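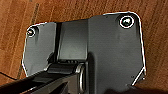
2 min read

Mavura Bracket Set

Photos and notes on black metal brackets, kept by the Punmont workshop. Maintained by Declan Bellamy.

What is in it

The set has 200 photos of brackets lying on wooden surfaces or held against a board. Most are close-ups, taken so that the flanges and the screw heads can be told apart. The bracket at the top of this page is the channel type: a flat flange on the left, a raised boxed section in the middle, and a larger plate on the right with a rounded upper corner and an angled lower one.

Bracket types

channel: raised middle section with a plate on each side
flat: one plate, no raised part
corner: two plates at a right angle

Names used in the notes

"Flange" is the smaller side plate. "Plate" is the larger one. "Channel" is the raised part between them. Small openings in a row are noted as "slots" whether they are round or long. The first version tried to separate the two and the notes came out inconsistent.

Files

photos/ holds the pictures, in one folder per bracket type
notes.csv has one row per photo
sizes.csv has measurements for 70 of the brackets, in millimeters

Columns in notes.csv

file
type
finish (matte, satin, gloss)
surface (what the bracket is lying on)
screws_visible (yes or no)
marks (smudges, scratches, or blank)

Finish was judged by eye from the photo. A satin black part can look gray where the light hits it, so check more than one picture before relying on that column.

Known problems

23 rows have no surface entry.
Screw sizes are not recorded anywhere.
Corner brackets are filed by their longer side, except for the Udadberg batch, which was filed by the shorter side and still needs to be redone.

Changes

Version 3, November: added the Abdelaziz batch, merged the two scratch columns into "marks", fixed spelling in the type column.

Corrections go to Declan Bellamy at the Punmont workshop. Include the file name and the column that needs changing.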